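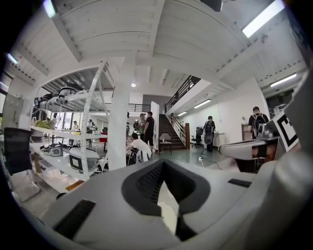 Do you need to know how to code before you can join in on the gripper build? None at all to start with, most of the early work is screws, cable and filing bits of plastic until they fit.

Last updated 7/11/25
By Yesenia Lozano

Quick one from the robot bench, writing this with one eye on the printer so forgive the state of it.

The Losteo gripper is on its second shell. First one cracked along the screw line, which Eilif Westerberg had said it would, and he has been very nice about it. New shell has thicker walls where the hinge pin goes through and a bit more room inside for the wiring. Took 13 hours on the big printer. Sorry to everyone who was waiting for a slot, we'll book it properly next time.

Fingers close. Fingers open. Fingers sometimes close again when you didn't ask. Yaneth Cusi reckons it's electrical noise from the motor lead running alongside the sensor wire, so she's going to split them and send the motor lead round the back. If that doesn't do it we swap the board for the spare. Please don't borrow the spare board. It's in the tin marked SPARE BOARD.

Grip force: still too much. An egg lasted no time. A tennis ball is fine, a paper cup is fine if you come at it slowly, a ripe tomato was a mistake and we've wiped down the bench. Hortensia Alvarado brought in some softer pads cut from an old wetsuit and they grip better than the rubber we paid for. We'll glue the next set on with contact adhesive, the superglue went brittle and one pad came off in my hand.

Markers. We've settled on printing them big and sticking them to stiff board, paper ones curl and then the tracking drifts all over the place. Matt ink only please, the shiny ones throw the light back and the software loses them. If you move a marker put it back on its pencil line, Aníbal Cáceres spent most of an evening chasing a fault that was just a marker shifted by a thumb's width.

The log is up to 239 practice grabs. We want 500 before February, then we'll try getting the arm to copy some of them by itself. Eilif would like 1,000. Eilif can come in and do the other half.

How to help if you've got an hour: pick an object off the list on the shared page, do ten grabs, write down what went wrong. Slow and steady is best. Start with the fingers open and wide of the object, close, lift, hold for a breath, put it down agian. If you drop it, log it anyway, the drops are useful. Save before you unplug. I lost a whole evening's worth by not doing that.

Still wanted:
M3 bolts, the long ones, we've used the lot
a decent crimping tool (ours chews the ends)
thin flexible cable, any colour
odd household things to pick up, nothing sharp, nothing leaking

Money is OK. The Forkomel motors cost over what we'd put aside but the bearings came in cheaper so it evens out. Recepits to me please, with your name on the back.

Next job is the wrist. Yaneth has a drawing, it's on the shared page under "wrist maybe", have a look and leave comments before we start cutting anything. Main question is one motor or two. I say one. Hortensia says two and she has built more of these than me, so probably two.

Printer's beeping, got to go.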